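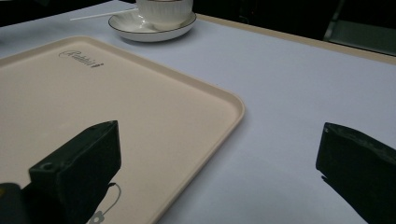
Tea things and a tray, seen from the hand-held gripper at the Flullham workshop.

Machines & Makers | Long Read

The trouble with teacups

The first cup went on a Tuesday, a little before four in the afternoon. The robot arm had come down over it nicely, fingers either side, and then it carried on closing. There was a small dry crack, and a neat half-moon of china dropped into the saucer. Sigrún Hjaltadóttir picked it up, put it in her cardigan pocket and reset the table.

"I thought it was a bad cup," she says. "You do get bad cups."

By the end of the week she had eight of them in a shoebox.

I love a good fault. I have driven three hours to hear someone talk about a jammed packing line, and I would do it again. So when I heard that a small firm in Flullham had spent most of February hunting for whatever was breaking its crockery, I was on the phone the same morning, asking if I could come and see.

Ongart works out of two rooms above a carpet shop. It wants to build an arm that can lay and clear a tea table in a care home, and it has chosen to teach that arm by showing it. You hold a gripper in your hand, a pair of chunky black fingers worked by a trigger, with a camera looking out between them. You move a cup or a tray with it, again and again, and a program called Nistix learns from what the camera saw and what the fingers did. Then the program is given a real arm with the same fingers on the end, and everyone stands back.

It's a lovely way to work. Sigrún handed me the gripper within five minutes of my arrival and I didn't want to give it back. The fingers are blunt and look far too big for china, yet after a dozen goes I could lift a cup off its saucer without a rattle (and I am a person who drops things!). You find yourself slowing down just before the fingers touch. Everybody does it, Sigrún told me, even the ones who swear they don't.

That slowing down matters a great deal to this story.

When the arm began breaking cups, the team went looking for the fault in the arm. That seemed only sensible, as the arm was doing the breaking. They checked the motor that closes the fingers. They changed the pads. They turned down the limit on how hard it was allowed to squeeze, and the next cup didn't crack, but it was shoved sideways off its saucer and went over. They turned the limit back up and lost another one.

The tray gave them no bother at all, and that puzzled them. It has a rim you can pinch quite firmly, and the arm pinched it firmly and lifted it and set it down as if it had been doing so for years. Only the cups suffered. One theory was that the fluted sides were confusing the camera. Another was the light, which they like to keep low because plenty of sitting rooms are dim by teatime. Sigrún spent a whole day on the light, moving one lamp from shelf to shelf, and has since described that day to me as "a holiday from thinking".
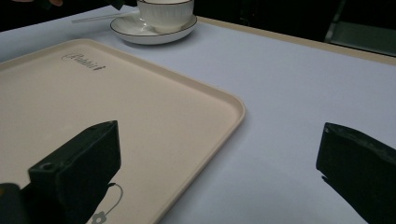

Both fingers open above the cloth. The gap between them is the measurement that went astray.

The answer was in the teaching, and it came from going back through the recordings by eye. There were 89 of them for the cup. Sigrún watched each one with the picture on one half of her screen and the finger reading on the other, a plain line that drops as the fingers close and goes flat when they have hold of something. She had watched plenty of them before. This time she stopped each film at the exact moment the fingers met the china, and looked across at the line.

The line was still falling. In the picture the fingers had stopped, and on the graph they were on their way in.

She measured the gap with a stopwatch program and got 200 milliseconds, a fifth of a second. She tried another recording and got the same, and then she rang her colleague, who was in the bath, and made him get out of it.

A fifth of a second sounds like nothing. Try it with a teacup, though. The program had been taught that when a cup looks held, the fingers should still be closing, so that is what it did – it reached the cup, saw that it had reached the cup, and kept going. With the tray the people doing the teaching had simply grabbed the rim and squeezed, and a bit of extra squeeze did no harm. With the cups they had all slowed down at the last moment, being careful, and that careful last moment was the very part that had come out wrong. The more gently you taught it, the worse the lesson.

The delay itself had a dull cause, as the best ones do. An update to the recording software had started saving up finger readings and sending them on in batches, and each batch was stamped with the time it arrived. The pictures were stamped with the time they were taken. Nothing crashed and no warning light came on. Every file opened perfectly and looked fine, and had looked fine for weeks.

I asked Sigrún whether the fix was difficult. She laughed for quite a long time. It was 4 lines, she said, and one of those was a comment telling the next person not to touch the other three.

What pleased me more was what they have done since. Every teaching session now begins with a clap. Whoever has the gripper snaps the fingers shut twice in full view of the camera before going near the table, and the program checks that the snap in the picture and the snap in the readings fall together. If they don't, it refuses to record. Film crews have been doing much the same with a clapperboard for a century, and Sigrún is slightly cross that it took a box of broken china to make her think of it.

There is a harder question underneath, and she raised it before I could. A cup is a cup. The arm is meant for rooms with people in them, some of them frail, and a gripper that goes on closing after it has touched something is a serious matter when that something might be a wrist. Ongart has a separate cut-out that stops the fingers above a set force, and it worked as designed throughout. It was set to protect hands, though, and china gives way well below that. So the cut-out sat there quite content while the cups broke. The arm now has a second, much lower limit for the first moment of contact, and it has to pause there before it may squeeze any further.

Not a cup has been lost to it since, though I should own up that one went during my visit. I had the gripper at the time.

The old recordings have been kept. They can be put right by sliding the finger readings back by the missing fifth of a second, and a version of Nistix taught on the mended set was running on the day I called. I watched the arm come down over a cup, slow, touch, wait a moment and lift. Then it put the cup back on its saucer with a tiny clink, and Sigrún started the next one.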